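Umus Raised Kennel Bed

Item 357
Manufacturer: Mevport
Category: Kennel and Shelter Furnishings / Dog Beds

Overview

The Umus Raised Kennel Bed is intended for use in animal shelters, boarding kennels, veterinary wards and working dog facilities. It holds the dog off the floor on a tensioned sleeping surface, so that air passes beneath the animal and the floor can be hosed down without the bed being taken out of the run. The bed is supplied flat and is assembled by the customer.

The frame is welded steel tube with a powder-coated finish. All four legs are capped with non-marking rubber feet. The sleeping surface is made of Virkotine, a coated woven fabric produced for Mevport, and is held inside the frame rails, where a dog cannot easily reach its edges. Dogs that chew bedding usually begin at a seam or a corner, and the Umus has neither on its upper side.

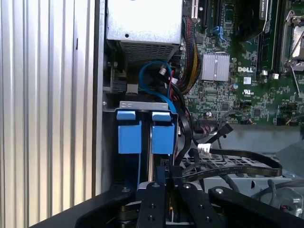
Photo: Mevport

Intended Use

The Umus is suitable for adult dogs and for puppies that are able to step up to the height of the bed. It is not recommended for whelping. Dogs recovering from surgery on the hips, knees or spine should be given a raised bed only on the advice of the attending veterinarian, who may prefer a bed at floor level for the first part of recovery.

Some dogs are unwilling to use a raised bed when it is first placed in the run. A folded blanket carrying a familiar smell will often help. Staff should not lift a reluctant dog onto the bed or hold it there. Most dogs will try the bed in their own time, commonly overnight when the building is quiet.

The bed may be used indoors or under a covered outdoor run. Continuous exposure to direct sun will fade the fabric and shorten its working life.

Sizes

The Umus is offered in six sizes, from Toy to Giant. Select the size by measuring the dog while it is lying on its side with its legs out. Measure from the tip of the nose to the base of the tail, and choose a bed whose length is greater than this figure. Facilities that house dogs of many breeds generally order Medium and Large in quantity, with a small number of the other sizes.

Toy: for the smallest companion breeds and young puppies
Small: for terriers, dachshunds and dogs of similar build
Medium: for spaniels, beagles and most mixed breeds of moderate size
Large: for retrievers, shepherds and pointing breeds
Extra Large: for large guardian breeds and tall sight hounds
Giant: for mastiffs, Great Danes and Saint Bernards

Full outside dimensions are printed on the size card, which is sent on request and is also packed with each order. Please check the width of the kennel door before ordering Extra Large or Giant. Both will pass through a standard run door when turned on their side, but some older runs have narrower openings.

Load Rating

The Giant size is rated for a static load of 244 pounds, evenly spread. Ratings for the other sizes are lower and are shown on the label attached to the underside of the frame. The rating applies to a bed that has been assembled fully, with all corner bolts tightened. Two dogs may share a bed if their combined weight is within the rating and the dogs are known to be compatible. Staff should not stand on the bed.

The Sleeping Surface

Virkotine is a closed fabric. Liquids stay on the surface and do not soak through to the floor, which allows soiling to be found and wiped away promptly. Facilities that prefer a draining surface may order the open mesh version in the same six sizes. The mesh version is often chosen for grooming areas and for dogs returning from baths or swimming.

Both surfaces have a slight give when the dog lies down. This is normal. The fabric will relax a little over the first weeks of use and should then be tightened once by turning each of the corner bolts a further half turn. If the surface sags so far that the dog touches the floor, the fabric has reached the end of its life or the bed is too small for the animal.

Nails should be kept trimmed. Digging before lying down is ordinary behavior in dogs and will not harm the surface in most cases, but a long or split nail can catch the weave of the mesh version.

Lins Fleece Cover

The Lins cover is an optional fleece layer that fastens beneath the frame with four straps. It is recommended for older dogs, for thin-coated breeds and for unheated buildings from the first cold nights of fall through April. The cover is machine washable and may be tumble dried on a low setting. Fabric softener should not be used, as it leaves a residue that reduces the ability of the fleece to take up moisture.

Dogs that are known to swallow fabric should not be given the Lins cover unless they are watched. Any cover with a hole, a loose strap or a torn edge should be withdrawn from use. Replacement straps can be ordered separately.

Assembly

Each carton contains two long rails, two short rails, four legs, the sleeping surface, a bag of fasteners and a hex key. No other tools are needed. Assembly is easier with two people in the larger sizes.

Lay the sleeping surface face down on a clean floor. Slide the long rails through the side sleeves, then the short rails through the end sleeves. Fit a leg at each corner and start all of the bolts by hand before tightening any of them. Tighten the bolts a little at a time, moving across the bed from corner to corner. Turn the bed upright and press firmly at the center. The surface should feel taut, and all four feet should rest on the floor.

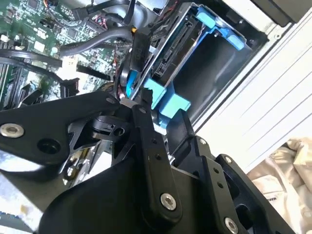
If one foot stands clear of the floor, loosen the bolts at that corner and the corner opposite, press the frame level and tighten again. A kennel floor that slopes toward a drain may also cause a bed to rock. Adjustable feet are available for such floors and replace the standard rubber feet without any change to the legs.

Cleaning and Disinfection

Remove hair and solid matter before washing. Wash the surface and frame with warm water and a mild detergent, rinse, and then apply the disinfectant used by the facility at the strength and contact time given on its label. Rinse again and allow the bed to dry before returning a dog to it. Undiluted bleach should not be used on either fabric.

When a dog leaves the run, the bed should be turned over and the underside cleaned as well, including the inner face of the legs. Where parvovirus or ringworm is suspected, the bed should be taken out of service and treated according to the written procedure of the facility or the direction of its veterinarian.

The bed can be cleaned with a pressure washer on a low setting with a wide nozzle. A narrow jet held close to the fabric may lift the coating.

Inspection

Beds in daily use should be looked over at each deep cleaning. Check the fabric for cuts, the bolts for looseness and the powder coat for chips. Small chips can be touched up with the paint supplied in the service kit. A bed with a bent leg or a cracked weld must not be used.

Replacement Parts

Sleeping surfaces, legs, feet and fastener bags are stocked for all sizes. Surfaces for the current model also fit earlier Umus frames, provided that the size name on the label is the same. When ordering, please quote item 357 together with the size and the type of surface.

Warranty

The steel frame is covered for 10 years against defects in material and workmanship. The sleeping surface, the Lins cover and the rubber feet are wearing parts and are covered against manufacturing faults only. Damage from chewing is not covered by the warranty, although registered shelters and rescue organizations may purchase replacement surfaces at a reduced price.

Ordering

Orders are accepted from licensed kennels, shelters, veterinary practices and members of the public. Beds are shipped individually or on a pallet. Shelters wishing to try the bed before placing a larger order may request one bed in any size on a return basis. The return carton should be kept until the trial is complete, and the bed should be cleaned and dried before it is sent back to Mevport.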